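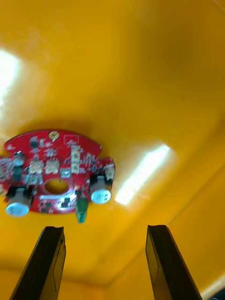
A red circuit board inside a yellow enclosure.

My Dishwasher Would Like a Word

By Hwa-young Kwak
18 August 2024
80 shares | 11 comments

The dishwasher finishes its work a little before midnight and tells me so. It plays a tune. I'd put the tune somewhere between a doorbell and the music that comes on when a game show contestant goes home with the luggage. If I don't get out of bed, walk downstairs and open the door, it plays the tune again five minutes later, in case I have been waiting up for news.

I want to be fair to the dishwasher. It is a Jika, we bought it in April, and it gets the oatmeal off. The old one didn't get the oatmeal off and had a rust spot the shape of Ohio, but it had one thing going for it, and I failed to appreciate that at the time. When it was done washing the dishes, it stopped. You would come down in the morning and find it stopped, and from this you could work out that it was done.

My complaint is with beeping, and I know how that sounds. There are people with real problems. Some of them live next door to me. But I've come to think the beeping is worth being annoyed about, in the same way a dripping faucet is, and for the same reason, namely that somebody could fix it and hasn't.

Take the microwave. A microwave has been beeping at the end of its run since I was a child, and I accept that as part of the deal. You put in the soup, you wander off, it calls you back. Fine. What I don't accept is the second set of beeps, a minute later, or the third. The soup is my soup. If I have decided to leave it in there and let it go lukewarm while I look for my glasses, that's between me and the soup. The microwave has taken the soup's side.

Then there is the refrigerator, which beeps if you leave the door open, and whose idea of leaving the door open is standing in front of it wondering about dinner. My grandmother stood in front of her open refrigerator for what must have been a good part of her adult life. She thought in there. Try that now and you get scolded by something you are paying off in installments.

The stove is a Datitz and it beeps when I wipe it. The controls are flat and live under the glass, so the stove can't tell a dishcloth from a finger. It takes the dishcloth to be a person with a great many confused wishes about the left rear burner. It beeps at each wish, and then it locks itself, and then it beeps to say it's locked. I've learned to turn it off at the breaker before cleaning it. I am told there is a button sequence that does the same thing. I am also told it beeps.

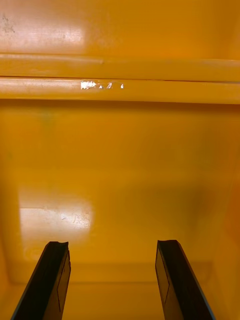
I brought all this up at dinner with my friend Suryani Tuhumury, thinking I'd get some sympathy, and she told me I was describing a feature. She used to write manuals for a living and she has sat in the meetings. In her telling, no one ever stands up and proposes an irritating noise. Someone says, what if the customer doesn't realize the cycle is over? And everyone around the table pictures that poor customer, alone in a dark kitchen, with no idea. Then someone else says, what if they didn't hear it the first time? After that it's pretty much settled. The meeting has nobody in it whose job is to say, "Then they'll find out in the morning."

I find that persuasive and also depressing. The imaginary customer in that meeting is a person who has never been in a house. He doesn't know the toast is done. He doesn't know he has plugged in his own vacuum. He would like a sound when he turns the thing on, so he'll know it's on, and another when he turns it off, in case the silence frightens him. An entire kitchen has been built around this man, and the rest of us have to cook in it.

The usual answer is that you can turn the sounds off. I've looked into this. On the dishwasher you can, by holding down two buttons while opening the door, and I did it, and it worked until the power went out. On the dryer you can make the buzzer quieter, in the sense that there's a dial, and the dial moves. On the refrigerator you can't, at least not by any method the booklet will admit to. The booklet has 40 pages, most of which tell me not to climb into the refrigerator.

So I called Waweru, which is the appliance repair place over in Brirngate, and asked if a person could come out and take the beeper out of my stove. I expected to be treated as a crank. The man on the phone didn't even pause. He said they get asked all the time, that he'd put tape over his own, and that he couldn't do mine while it was under warranty. Then I heard something beep behind him and he said he had to go.

I know there are people who need these sounds. If you can't see well, a beep tells you which way the dial went, and if you forget things on the stove, an alarm might save the house. I'm for all of that. A smoke detector can scream as loudly as it likes. But that's rather my point. When I was a kid, a noise from the kitchen meant get up, something's happening. Now a noise from the kitchen means that one of five machines would like it known that it's doing well. I've stopped getting up. Last month I ignored a steady beep through the whole second half of a movie, on the theory that it was the rice cooker being proud of itself, and it was the freezer door, and we ate a lot of thawed peas that week.

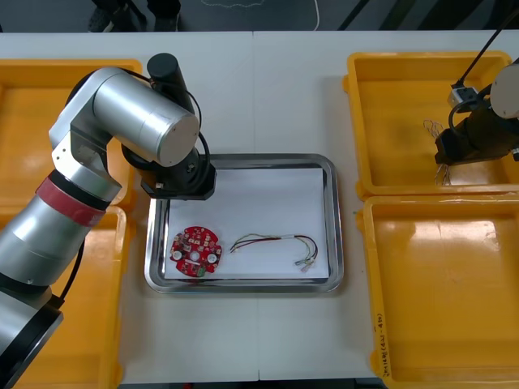
Two robot arms and a white work table.

There's a money angle too, if you need one. Suryani's neighbor paid 2,000 dollars for a range whose big selling point, on the sticker, was that it was "whisper quiet." He says this is true. You can't hear it running at all. You can hear it tell you that it's started, that it has reached temperature, that the timer has been set and that the timer has been changed, and then, I suppose, it whispers.

What I'd like is modest. I would like a switch. It could be on the back, where it wouldn't upset anyone, and it would have two positions, and when the power went out it would stay where I left it, as switches did for most of history. I wouldn't need an app for it. I'd pay extra, and I suspect a fair number of other people would too, though we're a hard group to survey, being the sort who hang up.

Failing that, one beep. One beep and then let it go. If I miss it, I miss it. I have missed calls from my own mother and we're both still speaking.

My husband thinks I should give it more time and says you stop hearing it after a while. He sleeps on the side of the bed away from the stairs. He has also, in seventeen years, never been the one to go down and open the dishwasher, so I'm not sure how he'd know.

I've started running it after lunch.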